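Unit 6: Weight Classes and Weigh-in Procedure in Amateur Boxing
Level 2 Certificate in Combat Sports Officiating
Sorcombe College, Department of Sport

Aims of the unit

This handout accompanies the second lecture on competition administration. Students should read it before the practical session in June and bring it with them. It deals with the weigh-in only. Medical examination and glove inspection are covered in Unit 7.

1. Why boxers are weighed

A contest is arranged between two boxers of similar weight, age and experience. Of these, weight is the only one that can change between the day a bout is agreed and the day it takes place. The weigh-in confirms that both boxers still fall within the class for which they were entered. It also gives officials an early chance to notice a competitor who appears weak, confused or unwell, and any such concern must be passed to the doctor in attendance.

2. Before the scales open

The official in charge should arrive at least one hour before the published time. The scales must stand on a hard, level floor, away from doors and heaters. Carpet and sports matting are not acceptable. The reading is checked with a known test weight at the start and again at the halfway point, and both results are entered on the record sheet.

A set of check scales should be made available to boxers in a separate area. The check scales have no official standing. A boxer who makes the weight on them and then fails on the official scales has failed.
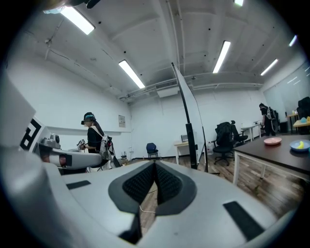
Prepared by the Course Tutor, Officiating and Rules
Department of Sport, Sorcombe College

3. Conduct of the weigh-in

Boxers are called by class, lightest first. Each boxer presents a medical card and states his or her name, club and date of birth. The card is checked against the entry list before the boxer steps on to the scales. Light clothing may be worn, and no allowance is made for it unless the rules of the competition say so.

At least two officials of the same sex as the boxer must be present. Where the boxer is under 18, a parent, guardian or registered coach must also attend. The weight is read aloud, written down and signed by both officials. Telephones are to be put away throughout.

4. Boxers over the limit

At the Burkberg Open, which is used as the case study for this unit, a boxer who is over the limit may return once, provided that this is done before the scales close. The excess on the first attempt must be no more than 400 grams. A boxer outside that margin is withdrawn from the class and may not try again.

Officials must not advise a boxer on how to lose weight. The use of saunas, plastic suits or diuretics is to be reported to the supervisor at once.

5. Worked case

A boxer weighs in at 200 grams above the limit at 7.40 in the morning. The scales close at 8.00. He returns at 7.58 and joins a queue, and does not reach the scales until 8.03. His coach argues that he was in the room on time. Consider which moment the rule refers to, who is entitled to decide, and what should be written on the record sheet. Answers of up to one side of A4 should be handed in at the practical session.

6. Reading

Course reader, pages 1 to 21
Burkberg Open, Competition Rules, section on weigh-in and withdrawal
Specimen record sheet, form 516, available from the department office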